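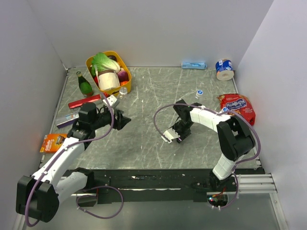 **Ticket 757: left arm lags, then lunges, during teleop demos**
Status: open, then closed, then open again
Rig: Bolach (two-arm grocery cell)
Assigned: Ambros Tanner

**Reported**

Operator moves the left leader. Left follower thinks about it, then makes up the lost distance all at once. Right arm behaves. Task is the usual one, picking groceries up off the marble top and packing them into the yellow basket. Out of 31 demos recorded this morning, the policy team rejected 12 for "sudden motion," a polite name for hitting the cabbage.

**Log**

9:10. Restarted everything. Lag went away for two demos and came back for the third. Noting it so the next person doesn't get excited.

9:40. Swapped the left and right leaders. Lag stays with the left follower, so the operators are cleared. They have asked for this in writing. Consider it written.

10:15. Checked the purple cable at the left elbow with the arm powered down. Ties hold along the forearm, but the loop around the elbow gets tight when the arm reaches for the back left corner. Gave it more slack. Better near the basket, no change anywhere else.

11:05. Logged command and joint timestamps side by side. Commands should go out at 60 Hz on both arms. Right does. Left drops into the 20s whenever the wrist camera stream is on. Turned the left wrist stream off and the arm was lovely. Demos without a wrist view are useless to us, so that's a fix in the same sense that unplugging the rig is a fix.

11:30. Found it, I think. Someone moved the left camera onto the same hub as the left arm when the Edier rig borrowed ours in November. The hub came back. The old port map did not.

1:20. Left camera on its own port. 60 Hz on both sides, streams on. Closed ticket.

1:50. Reopened ticket. No lag, but the left gripper now closes when the operator opens. Calibration file had been overwritten with the one from Zürcher, where the trigger is mounted the other way around. Restored ours.

2:30. Ten demos, bottle and long red box included. No lunges.

**Still to do**

- Label the ports. With a label maker, please, the last set was in pencil.
- Re-record the 12 rejected demos before we count toward the 3000.
- Hido: can you make the recorder refuse to start under 50 Hz?

Leaving this open until the morning shift has had a go at it.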